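Washroom module, session 2: basins and vanity tops
Speaker notes, S. Makowska
Slot: Tuesday, after the coffee break. 24 minutes plus questions.

Slide 1. Title
Name, role, housekeeping points. Mention that the handout has the full dilution table, so there is no need to copy it down. Stanisława Makowska, training lead, Savinholm site services.

Slide 2. Scope
One-piece ceramic vanity tops only. Stone and solid surface are in session 3. Savinholm has 127 rooms with this type of top, all fitted during the same refurbishment. Taps are single-lever mixers throughout.

Slide 3. What fails at inspection
Go through the March figures. Most failed rooms failed on the same few points: the joint between tap collar and ceramic, the overflow, the underside of the stopper rim, and residue on the side ledges. The bowl itself rarely fails. People clean the bowl well because they look at it.

Pause. Ask who checks the overflow. Expect few hands.

Slide 4. Surface and layout

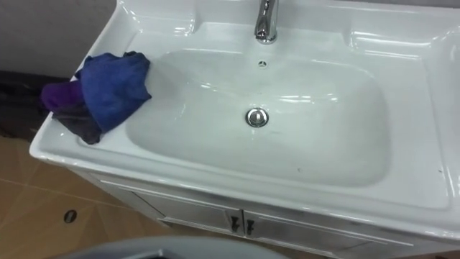 Glazed ceramic is hard but the glaze scratches if grit is dragged across it. Rinse first, wipe second. Gloss hides a thin film when viewed from directly above. Crouch until the ceiling light reflects along the ledge, then look for streaks. Moulded recesses at the back hold water after the rest has drained and are where scale starts.

Cloths: colour code as issued. If a basin cloth has touched the floor it goes in the laundry bag. Microfibre is washed without softener, as softener coats the fibres and they stop picking up.

Slide 5. Order of work
1. Clear and rinse the bowl.
2. Tap, from spout to collar.
3. Back section and recesses.
4. Side ledges, back to front.
5. Bowl, rim down to waste.
6. Stopper and overflow.
7. Rinse, then dry in the same order.

The tap is done early so that drips from it land on surfaces still to be cleaned. Someone usually asks about mirrors. Mirrors come before all of this, see session 1.

Slide 6. Wet stage
Close the stopper and run a shallow layer of water. Enough to wet the cloth fully, no more. Add the Brirkus neutral cleaner at the handout rate. Dwell time on the ledges is 6 minutes where there is visible scale, otherwise none. Do not use the Lendov descaler on chrome. It is for the bowl only, and it is rinsed off before anybody touches the tap. 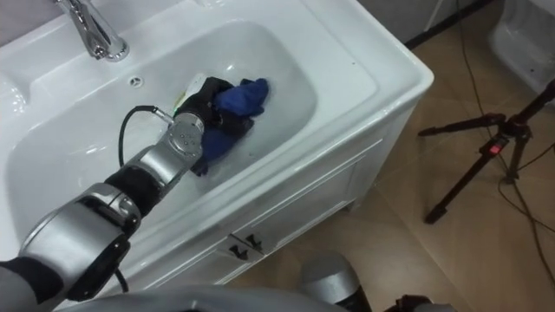 Fig. 2. Cloth taken down into shallow water in the basin.

Work the floor of the bowl with the cloth folded, turning to a clean face when the first one is loaded. Use the soft side of a sponge on the curve between floor and wall. Abrasive pads are not permitted on any glazed surface. Wring the cloth over the bowl, never over the ledge.

Slide 7. Cabinet front
Water runs over the front lip and down the panel lines. Wipe the recesses and behind any handles with a barely damp cloth, then dry. The Domański cabinets swell at the lower edge if left wet. We replaced 15 fronts last year. Floor tiles immediately below are dried at the same time.

Slide 8. Practical
Pairs, one basin each. Swap after the wet stage and inspect the other person's work using the sheet. Collect sheets before lunch.

Questions to expect: hard water marks older than a week (second application, not more force), chipped glaze (report, do not fill), stoppers that will not lift (maintenance ticket).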